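Pascombe hospital opens its doors for a Friday night of science, soup and stitches

If you drove past Pascombe General on Friday evening and wondered why the parking lot was full, you missed a great night. The hospital threw its first open house in 12 years, and people came out for it in a big way. By 6:30 the line for the front lobby went past the bike racks and most of the way to the bus stop.

The idea came from Ismail El-Sayed, who runs the hospital's community education office and grew up a few blocks away on Arnon Street. He remembers coming to the last open house as a teenager and getting to hold a real stethoscope. "I went home and listened to the dog for a week," he said. "I wanted kids here to get a night like that."

They got one! The cafeteria was turned into a teddy bear clinic, where younger children lined up with stuffed animals in need of casts, bandages and eye charts. Nurses from the pediatric floor wrote out a chart for every patient, and one very large giraffe had to be admitted through the side door. The lab crew upstairs set up microscopes with slides of onion skin, pond water and pollen, and the pond water table was packed until the lights went down.

Adults had plenty to do, too. There were free blood pressure checks, a hands-only CPR corner and a pharmacist who would go through the contents of your medicine cabinet if you brought it in a bag. Quite a few people did. The kitchen served lentil soup and cornbread from two big pots, and the soup ran out well before eight — a second batch was on the stove by then, and it went just as fast.

In the auditorium, short talks ran back to back all evening. The one on sleep drew the biggest crowd, with people sitting on the steps. Others covered hearing loss, school lunches, how blood gets typed and how surgery has changed since the hospital was built.

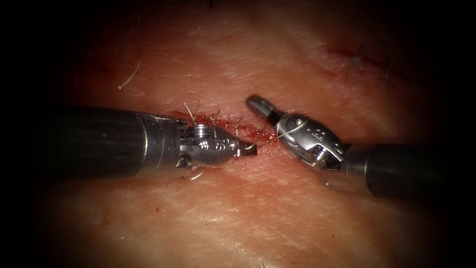
Two surgical instruments over a short incision.

The best question of the night came from a girl in the second row, who asked whether doctors ever get scared. The three speakers on stage all said yes, and then each of them told a story about it. The room went very quiet, and the applause afterward was the loudest of the evening.

Out back, the ambulance bay had been cleared so families could climb into a rig and try the siren. Neighbors on Cui Avenue had been warned by mail and seemed to take it well. Several of them came over to have a turn.

The open house also doubled as a kickoff for the Samia Fund, which pays for rides to and from appointments for patients who have no other way to get there. Jars on the soup tables and at the main entrance brought in $3,512, all of it in cash and checks. El-Sayed said the money will go to rides this winter, when the evening bus cuts back its schedule and missed appointments tend to climb.

Local students had a hand in nearly everything. The high school jazz band played in the lobby, the art club painted the banners, and the health careers class walked visitors from floor to floor. By the end of the night the guides had the building down cold, including the shortcut behind radiology that even some of the staff had never used.

Plans are already being made for another one. El-Sayed would like to see it every fall, with more soup, a longer siren line and a talk given entirely by kids. The hospital has put a suggestion box in the main lobby, next to the gift shop, and it will stay there through the end of December.

Anyone who left a stuffed animal at the teddy bear clinic can pick it up at the front desk after 10 a.m. on weekdays. At last check there were still a rabbit, an owl and a bear with a green cast on its left leg.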